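Drorno Home Arm — Frequently Asked Questions

Drorno is a small robot arm with a gripper that I design and build at home, together with a simulated room where the arm can practise before it touches any real furniture. I answer the same letters many times, so I have collected the answers on one page. English is my second language. If a sentence is not clear, please write to me and I will repair it.

General

What is Drorno for?

It is for picking up small things from a desk and putting them down in another place. I wanted an arm that one person can build on the kitchen table with a screwdriver, a soldering iron and some patience. It is not strong and it is not fast.

Do I need the real arm to begin?

No. Many people run only the simulation for the first months, and some never build the metal part. The simulated arm accepts the same commands as the real one, so your programs will move over later with small changes.

What does the practice room contain?

The standard room is called Platard. It has cream walls, a dark red floor covering and a painting on the wall. There is a wooden desk with an open laptop and several small objects. You can change the colours and take objects away in the settings file.

What does the gripper camera see when the arm is far from the desk?

Often very little. In the view here the gripper only comes in at the bottom, and the rest is mostly wall, with a piece of the painting high on the right. The picture is also strongly tilted. New users write to me that their file is broken when they get a view like this. It is not broken. Turn the wrist slowly back to zero and look again. 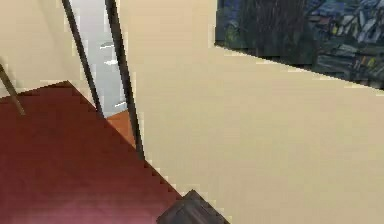

Words and pictures: the Drorno builder

Why are the edges so jagged?

I keep the picture quality low so that the room runs on an old computer. My own is nine years old and has no separate graphics card. If yours is better, set "smooth" to 2 in the settings file and the stairs on the edges will mostly go away. The program then needs more memory, and the fan of your computer will tell you so.

Building the arm

How many parts are there?

The full list has 172 parts, and this includes every screw and washer. Please sort them before you start. I use an old muffin tray for it, and the very small washers go in a jar lid.

Can I build it in a shared workshop?

Yes, and for the cutting I even recommend it. I cut my own base plate at the Kowalchuk workshop, where there is a good drill press and a bench that does not shake. The rest I did at home in the evenings. If you leave the arm in a shared place overnight, take out the power supply and put a label on it. The first time I did not label mine, and it went into the box with the lost chargers.

Which controller board should I use?

The Sanura board is the one I write the program for. Other boards can work, but I cannot help you with them, as I have only this one at home.

How long does it take?

My second arm took 43 hours, and I already knew the steps. The first one took a whole winter, but I was also drawing the parts at the same time. Plan for more time than you think, especially for the wiring in the wrist.

The gripper closes on one side before the other. What did I do wrong?

Most likely the two fingers are not on the same tooth of the gear. Open the cover, lift the left finger off, move it one tooth and close again. Do not try to correct this in the program. I tried it, and the fingers began to push the object sideways.

Using the practice room

Which object should I try first?

Begin with the small white disc near the right side of the desk. It lies alone, so the arm has free space on every side. It is flat, though, and you must come down slowly and close the fingers at the last moment. After this you can try the narrow blue object beside the laptop, where the arm must be more careful of the screen.

Leave the figurine and the glowing bowl on the left for later. They stand close together, and there is the candlestick at the back too. My arm knocked against the candlestick for most of September.

Can I look at the desk without the arm in the way?

Yes. Choose "room view" in the camera menu. I use it to check where everything is before I start a run, and I save one picture each time to compare afterwards.
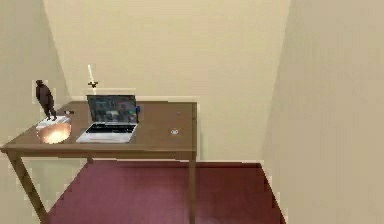
Problems and help

The arm goes through the desk. Is this normal?

It is a mistake in the settings, and an easy one. The line "solid" must be "yes" for the desk and also for each object. When you add your own furniture, the program puts "no" by itself. I know this is annoying — I will change it in the next version.

Can I put my own room in the simulation?

You can. Measure your desk with a tape, in millimetres, and write the numbers in the room file. Walls are less important. My advice is to make the desk height exact and to not worry so much over the colours.

Do you sell a kit?

I do not. I have one drill, one table and a job in the daytime. The drawings and the parts list are free, and you may change them for your own use.

How do I ask a question that is not on this page?

Use the contact form and tell me which version you have, which board, and the last thing you changed. A saved picture from the room view helps very much. I answer in the evenings, usually in the same week, but in summer it can be slower.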